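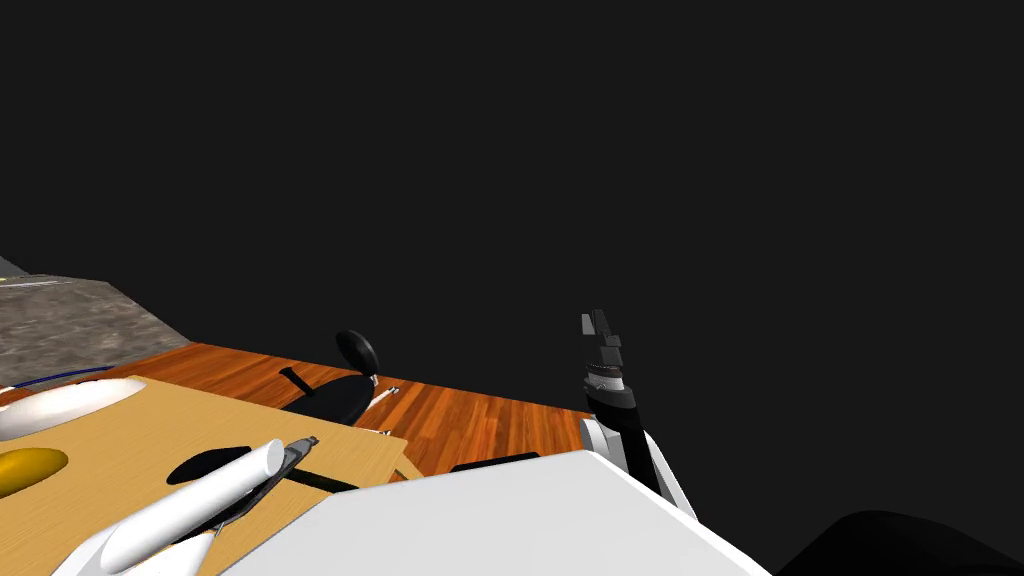
The lap count for the Berance 12 Hours is 661 and I'm sticking to it, having now been through the timing sheets twice, once with tea and once with something better. I know the printed sheet on the paddock window gave us one fewer. The printed sheet also had Areeba down as a Mr Bhutto and put us in the wrong class, so I'm not inclined to treat it as scripture. If the clubhouse money ever does get spent, by the way, my vote goes to narrow reddish-orange planks with a good dark grain, as in the picture, over another go with the grey paint. The solid black above them will be familiar to anyone who has done the run down to Haugland Corner with one headlamp.

On to Areeba's message, taken in bits.

> From: Areeba Bhutto
> To: the list
>
> Evening all. I've got three things and a grumble.
>
> First, the stints. I don't think we should run to the same plan at Vurnen next year. Two hours in the car is fine when it's dry and you've slept. By the end of my second one I was braking for the shadow of the marshals' post.

I was following your times on the wall, and I have to tell you the shadow of the marshals' post was your best corner. But yes, agreed. I'd like us to try ninety minutes in the dark and two hours in daylight. It means another stop, and our stops are not a thing of beauty. Last time I got out, fell over the air line, and had my belts done up for the next driver by a man who thought he was helping me out of the car. We could practise. We've said this every November for as long as I've been on the list, and then it's raining and somebody has brought sausage rolls.

> Second, tyres. I know the Gotoras are cheap and I know we've a shed full of them. They're lovely for six laps. After that the front end goes off for a think and comes back when it's ready.

This is unkind and also true. In their defence, they were second-hand when we got them and they've been living next to the boiler. I ran the older set in the afternoon and the understeer was at least consistent, so you could plan your day round it. What I'd propose is that we use up the Gotoras at the sprint meetings, where six laps is most of the race, and put proper money into two new sets for Vurnen. The kitty stands at about 3000 pounds after the entry fee refund, before anyone mentions the gearbox.

I'm going to mention the gearbox. It still jumps out of third on the overrun. I drove the last stint holding the lever in with my left hand and steering with the right, and I've got a forearm like a docker on one side only. Whoever wrote "all fine" on the handover card, your handwriting is known to me.

> Third, the number. Can we please go back to 81? We had it for years and then we let it go because somebody forgot to send the form, and now we've got one that looks like a bus.

The form went in on Wednesday. I've asked for 81 and been told it's free, the crew that had it having moved on to historic rallying, where they can be lost in private. I still have the old door stickers. One of them has been on my fridge and may need encouragement to lie flat.

> The grumble is the radio. I could hear everything said in the pit garage except anything meant for me. I know what Ivana had for lunch. I did not know we had a safety car.

It was a cheese and pickle roll and I stand by it. The radio trouble is the switch on the headset, which sticks open if you so much as lean on the wall. I took it apart on the kitchen table and found a quantity of what I'll call biscuit. It's clean now and works over the length of my garden. Vurnen is a bit bigger than my garden, so I'd still like a pit board, with letters big enough to read and a person on the end of it who is looking at our car. We lost most of a lap last time being shown BOX by the crew next door.

> Apart from that I had a brilliant time and would do it again tomorrow, if somebody could lift me into the seat.
>
> Areeba

You'll be lifted. You were quickest of any of us in the wet by an embarrassing margin, and I'd like you in for the start, if you can bear the rolling lap. I'll take the graveyard run, as I don't sleep at those things anyway with the generator going.

What I need back from people: whether you want to drive or only crew, which hours you can't do, and whether your licence medical is in date. Please look at the actual card before answering that last one. If you've still got the long jack handle, it's wanted at the unit. And could whoever borrowed my balaclava keep it.

Ivana Domínguez

(The gearbox comes out this weekend if it's dry. Bring gloves and your own mug.)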